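Club de robotique : la rentrée des pinces

Le club de robotique du collège a repris ses ateliers en octobre, chaque jeudi dès 17 h, et l'on est heureux d'y retrouver presque tous les anciens, ainsi que quelques nouveaux visages de sixième (bienvenue à eux !). Au programme jusqu'aux vacances d'hiver : préparer le tournoi Kerkumell, où chaque équipe doit apprendre à son robot à débarrasser une table.

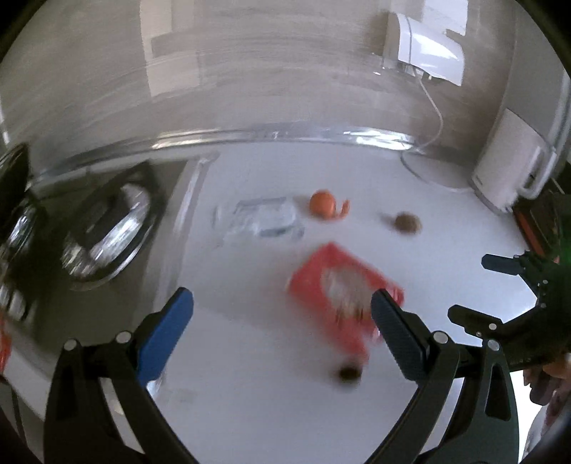 Les élèves de Gleice Moura travaillent avec des pinces tenues à la main, qu'ils guident eux-mêmes pour enregistrer les bons gestes avant de les confier au robot. L'exercice demande de la patience, car il faut de tout sur la table, du petit fruit orange bien rond à la boîte rouge posée de travers, et chaque objet réclame sa propre approche. L'équipe s'est fixé 621 enregistrements et en compte déjà 182, ce qui fait la fierté de tout le monde !

Valdemar Ravn, qui encadre le groupe des quatrièmes, rappelle que les inscriptions restent ouvertes et qu'aucune connaissance en programmation n'est demandée. On peut passer à l'atelier avant de se décider, les parents aussi.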